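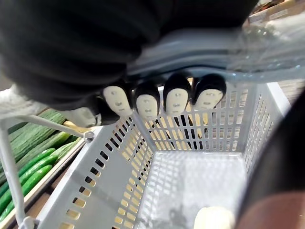

Shoppers had been asking for a basket that drains, stacks and doesn't pinch the fingers, according to one store manager at Lozano, and the old wire ones did none of that well. The manager's remarks came as Mostby confirmed that its slotted plastic shopping baskets will go into every Lozano grocery store in the Brorndale area.

BRORNDALE, 2 March 2021 - Mostby, a supplier of store equipment, has signed an agreement with the Lozano grocery chain to replace hand baskets in 18 stores. The order covers 1636 baskets in light gray. The first 800 have been delivered, and the rest will ship as stores clear out their old stock.

The new model is called Sastura. It is a plastic basket with slots in the walls and an open lattice floor, so that water from produce and chilled goods runs out and the basket can be rinsed with a hose. Staff can see from the side if something has been left in it.

Lozano tried the basket in two stores starting in December. Cashiers there said small items such as spice jars and single yogurts stood upright on the lattice. They also asked for a wider rim, and Mostby made that change before full production began.

Thin plastic bags from the produce section can catch in the slots when a basket is put back in the stack. Mostby recommends that staff check for bags and receipts before stacking, and a card with cleaning and stacking steps comes with each delivery.

Old baskets will be collected from the stores by Mostby at no charge. Wire baskets go to a scrap metal dealer in Brorndale. Plastic ones in good condition will be offered to food pantries, and 121 have been set aside so far.

Stores outside the agreement can order Sastura in packs of 18. Stacking stands are sold separately. Price lists and sample baskets are available from the Mostby sales office in Brorndale.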